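Living with a shiny floor (and everything that ends up on it)

15th January

I've been meaning to write about the floor for ages. A couple of you asked after the November post, where I moaned about the apartment for a solid page and then only mentioned the marble in passing, so okay, fine, let's do the floor!

It's gray, it's polished, it has big tiles with gray and white veins running all over them, and it was the reason I signed the lease. I walked in, the lights were on, the whole thing was glowing back up at me and I thought, well, I'm a grown-up now. My last place in Rostenau had brown carpet that had lived through at least three tenants and one of them definitely had a dog. So you can imagine.

What I didn't think about is that a polished floor shows you every light you own. You switch on the ceiling lights and there they are again, down by your feet. I love it in the evening. In the morning, when I'm trying to figure out whether I've mopped properly, it drives me nuts, because a streak and a reflection look pretty much the same until you get down on your knees and squint sideways. I've done a lot of squinting sideways this winter.

And then the cables. Oh, the cables. I've got one outlet on the good side of the room and everything I own wants to be plugged into it. On carpet a black cable sort of sinks in and you forget about it (until you vacuum). On light gray stone it looks like somebody drew on the floor with a marker. I've tried running them along the wall, and it works great for the ones that are long enough, which is none of the ones I use every day.
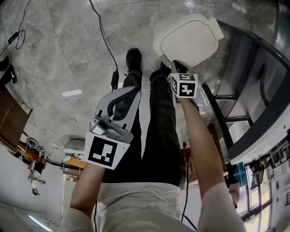

Cables on the marble again, with the glass table up in the corner.

So after New Year's I decided to deal with it, and I gave myself an afternoon and a budget. The budget was 46 dollars, which was what I had left on a gift card for Hilar, the home store out past the bridge. I went in for cable clips. I came out with cable clips, a long fabric sleeve thing that zips up, a roll of those hook-and-loop ties you cut yourself, and a candle. The candle was not in the budget but the candle smells like oranges and I regret nothing.

Reviews, in the order I gave up on them:

The clips. Little adhesive ones that you stick to the baseboard and press the cable into. They held for two days. Then I'd hear a tiny click from across the room and another one would be lying on the tile. I think my baseboards are painted in something very slippery – or I didn't clean them well enough first, which is possible. The package said to wipe with alcohol and wait, and I did the wiping part.

The sleeve. Pretty good if your cables are all headed in the same direction. Mine leave together and then split up about halfway, so I ended up with a fat gray snake and then three skinny tails coming out of its mouth. It looked worse than before. I kept it for the TV, where everything goes straight up, and there it's great.

The ties. These won by a mile! I coil whatever I'm not using, wrap a tie around it, and shove it in a basket. The trick is you have to do it the same day. If a cable spends one night loose on the floor it has moved in, and by the weekend I'm stepping over it without noticing, and then I've got people coming and I see the room through their eyes.

The adapters are a separate problem. You can clip a cable, you can hide a cable, but those chunky black blocks just sit where they sit. I've seen people mount them under the table. I have a glass table. You see where I'm going with this.

Let me talk about the glass table, then, because it gets more comments than anything else I own. Black frame, clear top, and everybody who comes over says how airy it looks, and it does, it's true, in a small room you can see right through it to the floor and the place feels bigger. But you can see right through it to the floor! Anything under there is on display. A shoe, a cable, a crumb of toast. With my old table I could kick something underneath and call it clean, and I didn't know how much of my housekeeping was based on that until it was gone.

I got mine secondhand. New, the nearest thing I could find at Rolach was 2,000 dollars, and I laughed out loud in the store and a salesperson looked over. Mine was 210 and the seller helped me carry it down two flights of stairs, both of us sweating and not talking. I cleaned the glass twice when I got it home and I've been cleaning it ever since. Fingerprints, mug rings, the print of my own forearm from when I lean on it to read. A dry microfiber cloth first and then a barely damp one is what works for me. If I go in with the spray right away I just push the dust into little gray commas along the edge.

The chair next to it is wood, and I think the wood is what saves the whole setup from looking like a dentist's waiting room. I put felt pads on the feet the first week. Please put felt pads on the feet. They collect hair and fluff and have to be swapped out every few months and it's a truly disgusting job, but a chair leg dragged over polished stone makes a sound I can feel in my teeth. And I'm not the one paying for scratches – well, I am, it says so on page four of the lease.

Okay, the actual mopping. For the first couple of months I used a lemon cleaner from Westerberg that I'd had under the sink since Rostenau, and then my neighbor saw the bottle and made a face, and I read the back of it, and it says in fairly small type not to use it on natural stone. Great. I stopped right then. I can't see any dull patches, but I've looked for them so hard that I've started to imagine some over by the balcony door.

So now it's warm water, a splash of stone soap, and a flat mop that I wring out until my hands hurt. Then I go over it with a dry cloth under the same mop head. I skipped the drying part for weeks, thinking it was fussy, and that's where most of my streaks were coming from. Room by room it takes me less time than the dishes. I also sweep a lot more than I used to, because grit is what scratches it, and I wear shoes inside more than I should.

Still on my list is some kind of rug. I go back and forth. A rug would hide half the cables and make the room warmer, and my feet would be grateful in January. But it'd cover the veins, and there's one tile near the table with a big pale streak running across it that I've gotten weirdly attached to. There was a flat woven one at Hilar marked down to 100 dollars and I stood in front of it for so long that I missed my bus.

If you've got a rug on stone and it doesn't slide around, tell me what you put under it. I've read that some of the rubber mats leave marks, and I'd like to hear from someone who's had one down for a year or two before I buy anything.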